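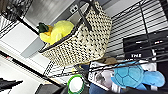 Section 4: Hanging the Trokari Wall Shelf

Read this section through before drilling. The shelf ships with one rail, two end brackets and a bag of screws marked G. Wall anchors are not included. For plasterboard, use the Graveck 18 mm anchor or one of the same rating.

1. Choose the height. For a child's room, we suggest placing the rail where an adult can reach it without a step stool.

2. Find the studs with a stud finder and mark the center of each one in pencil. The rail slots are 47 mm long, so you have some room to shift it left or right.

3. Check for pipes and wires. Do not drill directly above or below an outlet or light switch.

4. Hold the rail against the wall with the lip facing up. Lay a level on the lip and mark the two outer holes.

5. Drill the pilot holes. Set the rail in place and drive the screws until snug – do not tighten fully yet.

6. Check the level again, then tighten.

7. Hook the end brackets over the rail and press down until both click. Pull each bracket toward you. If one comes loose, take it off and fit it again.

8. Slide the board in from the front and fasten it from below with the short screws.

Note: The Hemholm board is 473 mm wide and fits the small rail only. If you bought the wide rail, use the board packed with it.

CAUTION: Do not hang the shelf over a crib or bed. Do not let children climb or pull on it. Keep heavy items low and store soft goods up top.

Loading the shelf

Baskets and bins should sit fully on the board with nothing hanging past the front edge. Spread the weight across both brackets.

Check all screws after the first week and twice a year from then on. If the wall around an anchor has cracked, empty the shelf and take it down. Replacement screws are listed in Section 9 under Aguirre hardware.

Guide revised 2025-08-19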